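Progress report to the Zerna fund: hand and gripper comparison, May
Prepared by Chenxi Hou, Stomcombe workshop

This was a good month. At the end of the last report we had one arm running and a stack of parts still to be mounted. We now have both candidates through the full set of handling tasks on the same arm, and the results are more interesting than I expected when we wrote the proposal!

What we set out to do

The grant pays for a side-by-side trial of two end effectors: the Ukard two-finger gripper, simple and cheap to repair, and the Saarinen five-finger hand, which costs far more and needs its own controller. The question in the proposal was whether the hand earns its price on ordinary household objects — cups, cloths, bottles with caps, door handles, that sort of thing. We also promised to compare three camera positions, as so many of our early misses looked like seeing problems more than gripping problems.

Where we are

We logged 1509 grasp attempts this month, split evenly enough between the two that I'm comfortable comparing them. The Ukard gripper is still the steadier of the pair on anything rigid. It closes the same way every time, it forgives a sloppy approach, and when it drops something we can usually say why. On boxes and upright bottles I would pick it without hesitation.

The hand comes into its own on soft and awkward things. Folded cloths were the big surprise. The two-finger gripper pinches a corner and the rest of the fold slides open, while the hand can get its thumb underneath and keep the stack together. It also turned bottle caps that the gripper couldn't turn at all. I had the whole team standing over the arm the first Friday we got that working, and I don't mind saying there was some cheering.

Thumb position turned out to matter more than any other setting. With the thumb swung well out to the side before the approach, the hand clears the object and closes cleanly. Starting from a half-closed pose, it tends to bump the object away. We now begin every run with the thumb out, and I've asked for that to become the default in the controller settings. 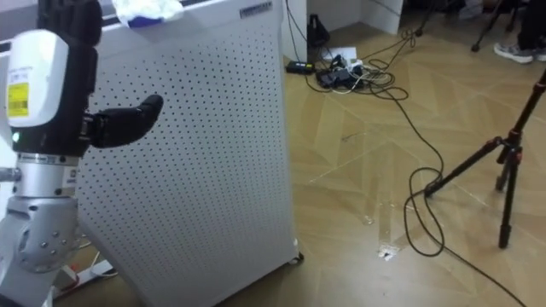
Can one controller run both end effectors, so we don't have to swap boxes between sessions?

With the present firmware it can't. The hand needs a separate channel for each finger and a faster update rate than the gripper's controller can give. A small adapter board would let the arm's own controller talk to either one, and we have a draft of that board on the bench now. If it works, a changeover should come down to the bolts and a single plug.

Cameras

The wrist position gives the sharpest close view, but the fingers block it just as they close, and that is the moment we most want to see. The overhead position is clear and dull and very reliable. The head-height position sits between the two, and it's the one our operators like best, because it matches what they would see themselves. We plan to keep head height and overhead for the rest of the trial and drop the wrist camera unless a slimmer mount comes along.

Problems

Changeovers still take too long. Moving from gripper to hand means new mounting bolts, a new power lead, a fresh calibration and a check run, and we lose a good part of a morning to it. Cables are the other nuisance. The arm, the hand and the cameras each want their own supply, and Stomcombe was never wired for this much equipment. I'd like to move a small part of the travel money into floor cable covers and labeled power supplies. The total budget wouldn't change.

We also wore through the fingertip covering on the hand sooner than planned. Replacements are on order, and we've started keeping a note of which tasks are hardest on it (bottle caps, mostly).

Next steps

First comes the adapter board. After that we'll repeat the cloth and cap tasks with two new operators who haven't used either device, to find out how much of the hand's good showing comes from practice. Door handles follow, with both devices and both remaining cameras.

Please let me know whether the change to the travel line is acceptable, and I'll place the order as soon as I hear from you. You would also be very welcome to come and try the hand yourselves.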